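Rumatov two-slice toaster review: three weeks in and I'm smitten

I never thought I'd write this much about a toaster.
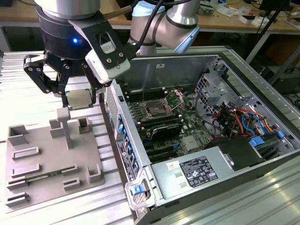
My old one was a wedding present, it had been dying by degrees for a long time, and when the left slot finally stopped heating I spent far too many evenings reading about replacements. Most of them seem to do one of two things. Either they look lovely and toast unevenly, or they toast well enough and have a crumb tray that spills everything down your jumper. I wanted good toast, an easy clean and a lever that didn't sound like a mousetrap. So I bought the Rumatov two-slice in cream, and reader, I have had toast every single morning since it arrived (and quite a few evenings too).

First, the bread it has had to cope with. We get through a lot of different loaves in our house. There's the cheap sliced white for the children, a seeded brown for me, crumpets at the weekend, and whatever my neighbour Nawal Kamel has been baking, which tends to be tall and full of holes and impossible to cut straight. That last one is the real test! The old toaster would grip a wonky slice halfway down and burn the bottom corner while the top stayed pale. The Rumatov has slots that are wide enough for a proper doorstep, and little wire guides that close in on the bread when you push the lever down, so a thin slice sits in the middle and a thick one isn't squashed. I've only had one slice stick, and that was a heel I'd cut like a wedge of cheese, so I can hardly blame the toaster.

The dial goes from 1 to 7, with no clicks between the numbers, so you can stop wherever you like. I was suspicious of it at first. On most toasters I've had, everything below 4 is warm bread and everything above it is charcoal. On this one each number really is a bit darker than the last. I like mine at 3 for white, a touch higher for the seeded. My eldest has hers on 2, buttered right to the edges, and complains if I forget to turn it down after mine. Sourdough wants a good bit more than either, and if it's from the freezer there's a separate button for that which adds some time on without you having to guess. I toasted frozen crumpets with it and they came out crisp on the outside and soft in the middle, first go, and I was so pleased that I rang my sister.

Evenness is the thing I care about most. Both sides come out the same shade, and so do both slots. There's a very slightly paler strip along the top of taller slices, maybe a finger's width, and if you're making toast for a magazine cover I suppose that would bother you. I turn the slice over and give it another few seconds if I'm feeling fussy, but most days I'm not.

The lever is a joy. It goes down with a soft push and comes up gently at the end - no leaping, no slice on the floor. It also lifts higher than the resting position, so you can get hold of a crumpet without going in after it with a wooden spoon (don't do that, by the way, and certainly never with a knife). There's a beep when it's done. I found it a little shrill for the first few days and now I don't notice it, though my husband still does.

Cleaning is simple. The crumb tray pulls out from the back and it has a proper lip all round, so you can carry it to the bin without leaving a trail. I do wish it came out at the front, as our worktop is narrow and I have to turn the whole toaster round to reach it. The cream finish wipes down with a damp cloth. It does show buttery fingerprints near the lever, more than I'd expected, but they come off easily.

A few grumbles, as I don't want to sound like I'm in love with it (I am a bit). The cord is short. Ours just reaches the socket behind the bread bin, and if your kitchen has its sockets in silly places you should measure before you buy. The warming rack that comes in the box is flimsy and I've put it in a drawer, where it will probably stay. And the instruction leaflet is printed so small that I had to take a picture of it with my phone and make it bigger to find out what the middle button did. It's for toasting one side only, for bagels and teacakes, and it works very nicely.

I did look hard at the Cletlow as well, which is what Sibel Akgül at work has. Hers takes four slices and has been going strong for 11 years, and she swears by it. If you've got a big family all wanting breakfast at once then I'd say have a look at that one. For us it would have taken up half the worktop, and the Rumatov was £20 cheaper.

Would I buy it again? Yes, tomorrow, and I'd get the same colour. I've already been asked for the name of it by my mother, who has eaten three rounds of toast and marmalade at my table and pretended that she was only being polite.

Next on my list is the kettle, which takes an age and has started to dribble from the spout. If anyone has a good one that pours cleanly, leave me a comment, please!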